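20/07/2021, Mullen bench notebook, sim side

Second day with the Pundetti trial license, and I want to get my thoughts down while they're fresh (and before the next build lands and I have to redo half of it). For anyone who missed the thread: Pundetti is the tabletop simulation kit from Hettiarachchi, a scene pack plus a renderer plus a scripting layer, and we have it on loan until September to decide if it replaces our Garora setup for the pick-and-place work.

Installing was pleasant! I'd set aside the whole morning and was done before my coffee was finished, apart from the license file, which wants to live in the home folder and not where the manual says. I've written the right path on the inside cover of this notebook. The object library has 1,368 items, and I spent far too long just scrolling through it, which I'm counting as research. The kitchen things are the strongest group. The toys and foods are a mixed bag, with lovely textures on some and collision shapes on others that are clearly just a box somebody forgot to swap out.

What I like most so far is how easy it is to move a camera. In Garora I edit the scene file, reload, wait, find out I've got the sign wrong on the pitch, and go around again. Pundetti lets me drag the thing where I want it and copy the pose back into the script. I tried overhead, wrist and a wide side view this afternoon, and all three kept their settings through a restart (I checked twice, having been burned before).

Rendering speed is a fair bit behind what we have now. A batch of 586 frames took 70 minutes on the old workstation with shadows on. I haven't tried it on the newer machine yet, so please don't quote that figure to anyone at Hettiarachchi as our final word. With shadows off it's much quicker, but the objects start to look as if they're floating, and I'd rather keep them.

The wood is very good. I know that's a silly thing to be pleased about, but our Garora table is one flat brown and the detector got suspiciously comfortable with it. Planks with knots and dark seams give it something to trip over, and I'd much prefer it trips now than on the real bench.

Saved from today's session: the mortar from overhead, the view along the finger, and the arm over the pen holder.
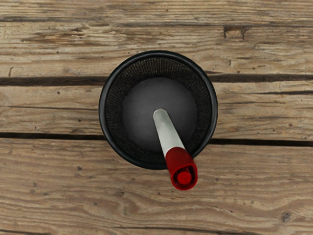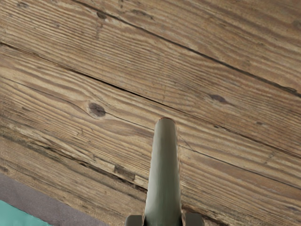
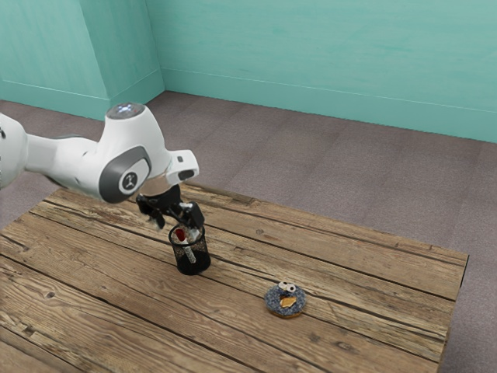
*3 min read · 586 words*

Notes to pick up from, in no special order:

- The red end of the pestle is the bit I'd like grasped first. It sticks out past the rim of the mortar, so there ought to be room for both fingers. Ask support if the mortar and pestle are two separate bodies, as the manual is vague.
- The mesh on the pen holder holds up nicely in the side view. I need to see what the depth channel makes of it, as mesh has always been a headache for us.
- The donut with the cartoon face is staying in. Everyone who walked past my desk commented on it, and it's a good low, round thing to test with.
- Wrist camera: the finger takes up a good piece of the lower middle. Try tilting it up a touch and compare.

On price, the quote is 1,978 per seat per year, and we'd need at least two. That's more than Garora by enough that I'd want the depth question settled first. My feeling this evening is that we should buy one seat, keep Garora running for the old scenes, and see how much we really miss it. Happy to be argued with, there's a chair by my desk.

Tomorrow: same scenes on the newer machine, shadows on, and a proper look at the collision shapes.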